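October, mid-afternoon. Travthorpe unit, ground floor.

Cubby wall still has nothing on its shelves. Benedek Halász's plan is that samples go in by Flusel job number, one job per cubby, and that everyone will stick to it. I have my doubts. We had the same plan for the drawers in the old place and by spring they were full of tape ends and somebody's gloves.

My objections, so they're written down:

1. Depth. Boros quoted 300 mm. The long sample boards are longer than that and will hang out over the edge at elbow height.

2. Everything is white. White wall, white unit, white desk, white ceiling. Fadwa Shawky says it makes the room feel bigger. It may. It also makes small pale parts hard to find. Set one of the cream blocks down on the desk and you have to hunt for it. I'd like a gray mat.

3. Lights. The round recessed ones are fine over the desk. I'm less convinced about the small linear ones further back, toward the mezzanine. Fadwa measured 269 lux on the back bench and calls that workable. For sorting, maybe. Not for matching finishes – I wouldn't sign off a color there.

4. Upstairs. The railing has gaps between the balusters, and small parts roll. No loose stock up there until we've got a kick board along the bottom. Benedek thinks I'm fussing. The chair can stay.

Labels: Brutadness want almost 3,000 for the printed set. Too much for stickers. I tried masking tape and a marker on a scrap of the same board and it held overnight, which proves very little. Will leave it a fortnight and pull it off to see what it does to the paint.

Agreed for now: Benedek loads the bottom row only, Flusel job 34 and nothing else, and we see whether things go back where they came from. If they do I'll say so in here.

Still to do: ask Boros about deeper shelves, price a mat, measure the railing run.

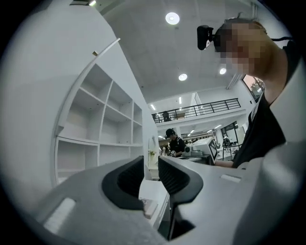 Desk end, cubby wall at left, mezzanine behind.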